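Coursework > Investigative Methods > Project Reports > Address Sources

Address Source and Age as Predictors of Failed Service of Process

May 16, 2024
By Project Group 6

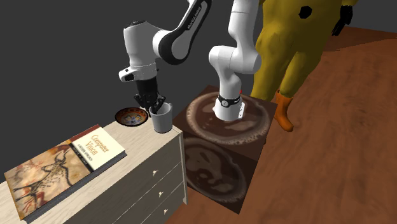
One reader of the February draft objected that the group was measuring the server and calling it the address: a good server with a poor address will still find the party, and a poor server with a good address will knock twice at noon and give up. The objection is taken up in section 5. It could not be fully answered with the data available, and the title was changed in response to it. The earlier title used the word "causes."

1. Purpose

A process server is given a name, a set of papers, and at least one address. If the address is wrong, time is spent on attempts that cannot succeed, and the client pays for a skip trace that could have been ordered at the start. This project asked whether the information available on the day an assignment is opened can be used to sort good addresses from bad ones before the first attempt is made.

The question was limited to service on individuals in civil matters. Service on corporations, registered agents, and government offices was left out. Subpoenas were left out also, as many of them carry a short return date that changes how attempts are scheduled.

2. Data

The log was supplied by Fimside Process Service under a written agreement with the course. It covers assignments in two counties, Lellska and Rultirness. Names, case numbers, and street numbers were removed by the firm before the file was released. The group received street name, ZIP code, address source, date the address was last confirmed, time and result of each attempt, and final outcome.

After exclusions the file held 1032 assignments and 3473 attempts, a mean of 3.4 attempts per assignment. Of the assignments, 182 were returned unserved, or 17.6 percent.

Exclusions were made in this order:

Assignments withdrawn by the client before the first attempt.
Assignments with no recorded address source.
Duplicate rows created when one party was to be served with more than one set of papers. These were merged.
Assignments opened as a skip trace with no starting address.

A merged row kept the earliest opening date and the latest closing date. This makes some merged assignments look longer than they were. Duration was not used in the analysis for that reason.

3. Address Sources

The firm records where each address came from. Its own labels were inconsistent, and the group reduced them to 6 categories.

Client file. The address given by the plaintiff or creditor, usually from an account or lease application.
Court record. An address taken from a prior case, including an answer or notice of appearance filed by the same party.
Property record. A county assessor or recorder entry showing the party as owner.
Commercial database. A report bought from a data vendor.
Postal response. A reply to a request for change of address or boxholder information made for service of legal process.
Direct contact. An address obtained by speaking with the party, a relative, a neighbor, or a landlord.

Some assignments had two or more sources in agreement. These were coded by the most recent source, with a separate yes/no field for agreement. Where two sources disagreed, the address attempted first was used for coding. The second address was ignored even if service was finally made there. Of all the coding decisions this one had the largest effect on the results, and it should be reviewed by anyone repeating the work.

4. Method

4.1 Outcome

An assignment was coded as served if the log showed personal delivery, or substituted service on a household member or other person of suitable age where the court rules allowed it. Posting and mailing under a later court order was coded as unserved, as the order is normally granted only after ordinary methods have failed. Publication was treated the same way.

4.2 Address age

Age was the interval between the date the address was last confirmed and the date the assignment was opened. "Confirmed" had to be read differently for each source. For court records it was the filing date of the document. For property records it was the date of the last recorded deed or the last tax mailing address change, whichever was later. For commercial reports it was the "last seen" date printed in the report, where there was one. Vendors do not define that date in the same way and some do not define it at all.

Client file addresses were the most difficult. Many clients supply no date. Where none was given, the date of the underlying contract was used if the firm had it, and the field was otherwise left blank. Blank ages were grouped as their own category and were not estimated.

4.3 Sorting and tabulation

The file was cleaned in a spreadsheet and tabulated in Morsy, the statistics package licensed for the course. A simple logistic model was fitted with source, age category, agreement, and county as inputs. Morsy drops rows with blank inputs unless told otherwise. The first set of results was run with that setting left on, and nearly all of the undated client addresses disappeared from it. Those results were discarded.

4.4 Manual review

The unserved assignments were read one by one by two group members working separately. Each assignment was placed in one of four groups from the server's notes: party does not live at the address; party lives there but could not be reached; address does not exist or is incomplete; cannot be determined. Disagreements were settled by a third reading.

5. Results

Address age was the strongest predictor of failed service. Within every source category, older addresses did worse than newer ones. The difference was largest for client file addresses and smallest for property records. An owner who lives at the property may have held the same deed for decades, and the age of the deed says little.

Source mattered less than expected once age was held constant. Direct contact addresses had the best outcomes, followed by recent court records. Commercial database addresses did well when the "last seen" date was recent and poorly when it was blank. Postal responses were too few in Rultirness to support any statement about that county.

Undated client addresses did worst of all. They did worse than dated client addresses of any age category, including the oldest. A missing date may be a sign that nobody at the client has looked at the account recently, but the log contains nothing that would test this.

Agreement between two sources helped when the sources were independent. A commercial report that agreed with the client file added very little. The report may simply be repeating the same account information, sold on by the creditor and returned to it. Court record and property record in agreement was the best combination in the file.

County had a small effect that disappeared when age was added to the model.

On manual review, the largest group was "party does not live at the address." The second largest was "party lives there but could not be reached," and this is where the reader's objection has most force. A failed assignment in the second group is a failure of timing or method. The address was good. When this group was removed from the failures and the model was run again, the effect of age became stronger and the effect of agreement was nearly unchanged.

Server identity was not in the released file. The group asked for a coded server field and was told that it could not be provided without the servers' consent. Time of day was used as a partial substitute. Assignments in which every attempt was made on a weekday during business hours failed more often than others at every address age, which is consistent with the objection and does not settle it.

6. Legal Limits

The project used no live searches and no data on named individuals. The sources discussed above are still subject to restrictions, and a firm that adopts the sorting rule in section 7 would have to follow them. Commercial reports that draw on credit header data or motor vehicle records may be ordered only for a permitted purpose, and the purpose should be written in the file at the time of the order. Pretexting for financial or telephone records is prohibited. Postal requests must state the facts of the case and the capacity of the person asking, and false statements in them carry penalties. Court record access varies, and family and juvenile matters are commonly sealed in whole or in part.

Due diligence is decided by a judge on the facts of the case. Nothing in the results should be read as showing how many attempts are enough.

7. Suggested Sorting Rule

Before the first attempt, hold the assignment for a records check if any of these apply:

a. The address came from the client and has no date.
b. The only supporting source is a commercial report with no "last seen" date.
c. The party is shown as owner but the tax bill is mailed somewhere else.

Item c was not tested separately. It was added after the manual review, where it appeared in the server's notes often enough to be noticed.

The check itself should be short: property index for both counties, civil index for both counties, and a postal request if the first two return nothing. A new commercial report should be ordered last.

8. Problems and Further Work

The log comes from one firm, and its clients are mainly landlords and collection agencies. Family law service would likely look different. Evictions should probably have been separated, as the party's residence at the leased address is usually not in doubt.

The age categories were set before the data were examined and were kept. Narrower categories at the recent end would have been more useful.

The coding sheet and the Morsy command file are filed with the course copy of this report. The assignment log was returned to Fimside and is not available for reuse.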